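Guidance for supervisors and bench staff, Hastlow site. Applies to the hand-packing benches in Ranel Hall only. The conveyor lines are covered separately.

# Working at a demonstration bench: bagging small cartons

Hastlow is introducing automated bagging in stages. Before any cell is switched on, packing staff show the task by hand, using paired hand-held grippers in place of their fingers. The movements recorded at the bench are used to train the arms supplied under the Zernstead programme. This page explains how to run a session and what the change means for the people who take part.

## Who may take part

Any packer who has completed the Donnelly induction may put their name forward. Taking part is voluntary, and a packer may withdraw at any point in a shift without giving a reason. Time at the demonstration bench is paid at the normal rate and does not count towards bench output targets.

## Before the session

1. Collect a pair of grippers from the store and sign for both. Check that the jaws meet squarely and open again without sticking.
2. Clear the tabletop of labels, tape and offcuts.
3. Route each cable over the back of the hand and along the forearm. It should not pass between the jaws or lie across the goods.
4. Set out one bag and one carton. Further stock stays on the trolley until it is called for.
5. Confirm with the supervisor which task sheet is in use. Sheet 65 covers soft printed bags with a single carton.

## Carrying out the task

1. Approach the bag with the jaws open, and bring them down on a raised fold. Flat material is difficult to pick up with square fingertips, and pushing down harder tends to slide the bag across the table.
2. Close the jaws fully and pause before lifting. The fold should be held between the two fingertip blocks, with the remainder of the material free to spread. Patterned stock, such as the pale blue material with kiwi and lemon slices, creases in every direction from the point of grip, and the print should not be used as a guide to where the opening lies.
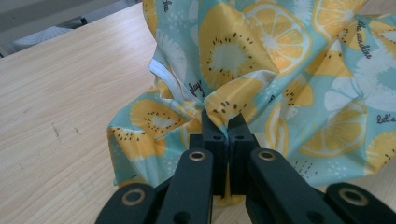 3. Use the second gripper to find the edge of the opening. Draw the two sides apart slowly. If the edge is lost, release both grippers and start again from step 1. A restart is acceptable and should not be hidden or hurried.
4. Bring the carton to the bag and lower it in. Where the bag collapses, it may be worked up around the carton from either side, one gripper steadying the folds while the other is moved clear. The bag need not look tidy at this stage. In the bench view, the small yellow carton rests in the middle of the gathered material, with one gripper at the lower left and the other just beyond the upper right.

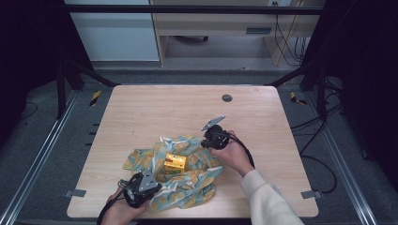
5. Straighten the bag, release both grippers and withdraw the hands towards the near edge of the table.
6. Call the end of the attempt aloud. The supervisor will mark it as complete, incomplete or spoiled. All three are kept.

A packer should complete no more than 3 consecutive sets before a change of duty. The grippers place more strain on the thumb and wrist than ordinary packing does, and discomfort must be reported on the same shift.

## What changes at the packing benches

During the first stage, the site recorded 764 attempts on sheet 65, of which 488 were marked complete. Supervisors are asked not to compare individual packers on these figures. Incomplete attempts have proved useful in setting up the arms, particularly those in which the bag was dropped and recovered.

Once a cell is in service, the arms will take over repeat bagging of single cartons. Packers assigned to that work will move to one of the following duties:

- loading and clearing the cell, including the removal of jammed bags
- mixed and fragile orders, which remain hand-packed
- checking finished goods against the order
- further demonstration work when a new bag or carton is introduced

Grades and contracted hours are unchanged by the move. Shift patterns may alter for those loading the cell, and any alteration will be discussed with the packer before the rota is issued. Staff who have concerns about a new duty should raise them with their supervisor in the first instance, or with their workplace representative.

## Use of recordings

Recordings are made for training the arms. They are not used for appraisal, timekeeping or discipline. A packer may ask to view the recordings of their own sessions, and may ask for them to be removed up to the point at which a training set is closed. The closing date for the present set is the end of May.

## At the end of the session

Return the grippers to the store with the jaws closed and the cables coiled. Place spoiled bags in the marked bin, note any fault on the tool card and sign the bench sheet before leaving the hall.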